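Picking up a small block in the simulator: guide for new members of Botonano club

This page is for members who have finished the installation and can open the dining room world without errors. If you are not there yet, please do the installation page first, or come on Saturday and ask at the first table.

The task is number 17 in our list. The arm must take the white block from the wooden table and put it in the bowl. It sounds easy, but most teams lose time at the same place, which is the last part of the way down.

1. Start the world and press reset. Wait until the arm stops moving before you send any command.

2. Open the file pick_block in the Pudora folder and write your team name in the first line. The results page reads the name from there.

3. Send the arm to the waiting position over the block. The fingers must be open already at this point. If you open them later, one finger can push the block away.

4. Lower the gripper in small steps. We use 18 steps in the club version. You can use fewer, but then the arm comes down fast and it is difficult to see a mistake.

5. Pause when the fingers are on both sides of the block, and compare your view with ours.

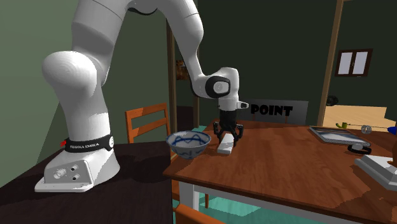
Step 5: fingers open around the block, bowl to the left.

Look at the block from two camera views before you close. From one view it can seem well centred when it is not. If a finger is touching the block already, go up again, correct the position and repeat step 4.

6. Close the fingers slowly and wait one second. Then lift straight up. Do not move to the side during the lift.

7. Go over the bowl and open. Keep enough height for the rim - the simulator counts a touch as a fault.

When it works one time, run the test with 100 starts. The block is then in a slightly different place each time, so fixed numbers in your code will not help you. Save the log also if the result is bad, we need it for the Nunside competition form.

Known problem: if you see error 219, the world was loaded two times. Close everything and start again from step 1.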